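Phyllis Ackroyd
01/07/2018

Resolution for the year: learn to like soup. I am a grown woman with a mortgage and I have been dodging soup since grade school. A thread. 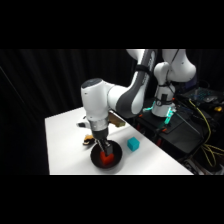
Duggan wants to know if chili counts, and says if it does I'm already cured.

Chili does not count, Duggan. Chili is a meal that happens to be wet. I mean soup. The stuff you get when you're sick, or when your in-laws are on a budget.

My main complaint is temperature. Soup has 2 settings: roof-of-the-mouth injury and bathwater. The good part lasts as long as a commercial break and I always spend it looking for the crackers.

Started with lentil. Recipe said "serves 4 to 6." There is one of me. I have now had lentil for 3 dinners and a breakfast I'd rather not discuss.

My sister in Jonadlow says I should freeze the rest. My freezer is a museum of things my sister told me to freeze.

Tried split pea at the diner on the Enorow road. Waitress asked how it was and I said "very green." She wrote that down. I don't know where that information goes.

Tomato was fine. I'll give you tomato. But everybody knows tomato soup is there so the grilled cheese has something to do.

Somebody is going to bring up gazpacho. Please don't. I had it once, at a wedding, 16 people at the table all politely waiting for it to be heated.

Update on the lentil: it has gotten thicker. I added water. It drank the water. I think we may be in chili territory, so Duggan can relax.

Chicken noodle next week. If I still hate soup by April I'm switching to flossing.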